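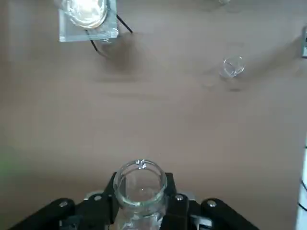
Skilen releases Maltia 4.0, adding transparent-object perception and two-arm planning for bench work

TARERDALE, 5 May 2023. Skilen today released version 4.0 of Maltia, its control and planning software for robot arms working with laboratory glassware. The release adds a perception module for clear containers, a shared planner for two arms on one table, and a rewritten grasp controller for parallel grippers. Customers with a current support contract can install the update from the Skilen package server.

Clear glass and clear plastic are a known weak point for depth sensors. Light passes through the wall of the vessel or scatters at the rim, and the resulting depth map contains holes, or reports the table surface where the vessel stands. Earlier versions of Maltia handled this with a fixed list of vessel models and taught positions. Moving a jar by the width of a finger was enough to require a new teaching run.

Version 4.0 does not use depth readings inside the outline of a clear object. The new module, called Major, finds the rim and the foot of each vessel in color images, fits a closed curve to each, and solves for position and tilt from the two curves together. Where only one curve can be found, the object is marked as partial and is treated by the planner as an obstacle until a second view is available. Wrist camera and fixed camera views are merged in the table coordinate system. An operator can set the order in which views are trusted for each step of a job.

Major was trained on 4000 labeled images of glass and plastic ware on matte surfaces. The set includes open jars, beakers, short cups, stemmed glasses and flat trays, with and without contents.
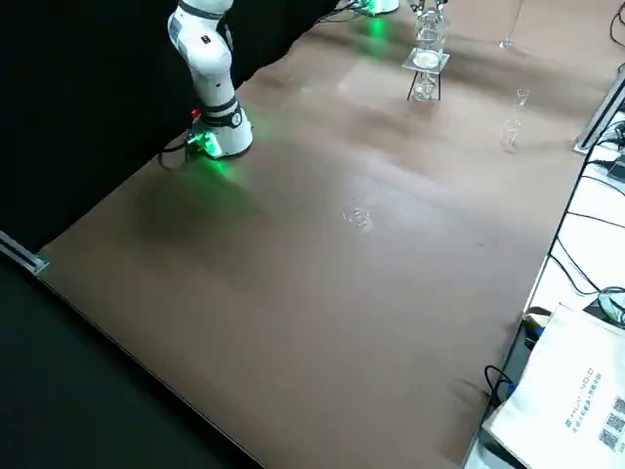 Reading time: 3 minutes

The two-arm planner replaces the lockout scheme used in version 3, in which one arm had to leave the shared area before the other could enter it. Both arms are now planned against a single model of the table, updated every 40 milliseconds. Each arm reserves the space it will sweep during its next motion segment. If two reservations overlap, the arm with the lower job priority slows down or waits outside the reserved space. Reservations are written to the job log and can be replayed in the Maltia viewer.

Stacked setups are supported as a separate object type. A vessel standing on a transparent platform, with a second vessel beneath it, was previously read by the software as one tall object. Version 4.0 stores the support surface as its own layer, with a height and an outline, and assigns each vessel to the layer it stands on. Approach paths to the upper vessel are limited to directions that do not cross the legs of the stand. The outline of the platform can be detected or typed in by hand.

The grasp controller has been rewritten for two-finger grippers. Closing force is now ramped in steps, and the controller checks finger travel at each step against the expected width of the vessel. A mismatch stops the motion and returns an error code with the measured width. The default limits are conservative and can be changed per vessel type in the job file.

"Most of the support requests we received on version 3 concerned clear containers, and most of those came down to the height of the rim," said Gøran Aasen, head of perception software at Skilen. "We stopped trying to repair the depth map and removed it from that part of the calculation. The planner work followed from there, as it needed a reliable outline for every object on the table."

Maltia 4.0 reads job files from version 3 without conversion. Taught positions are kept and can be used alongside detected ones. The following items have changed and should be checked before an update:

Lockout zones are ignored unless the legacy flag is set.
Camera calibration files written before March must be regenerated.
The job log format has a new field for reservations.
The maximum number of objects in one table model has been raised from 200 to 500.

Known limitations are listed in the release notes. Vessels nested inside one another are reported as a single object. Strongly curved stems are modeled as straight cylinders.

About Skilen

Skilen develops control, perception and planning software for robot arms in laboratories and light assembly. The company is based in Tarerdale.

Press contact: Skilen Press Office, Tarerdale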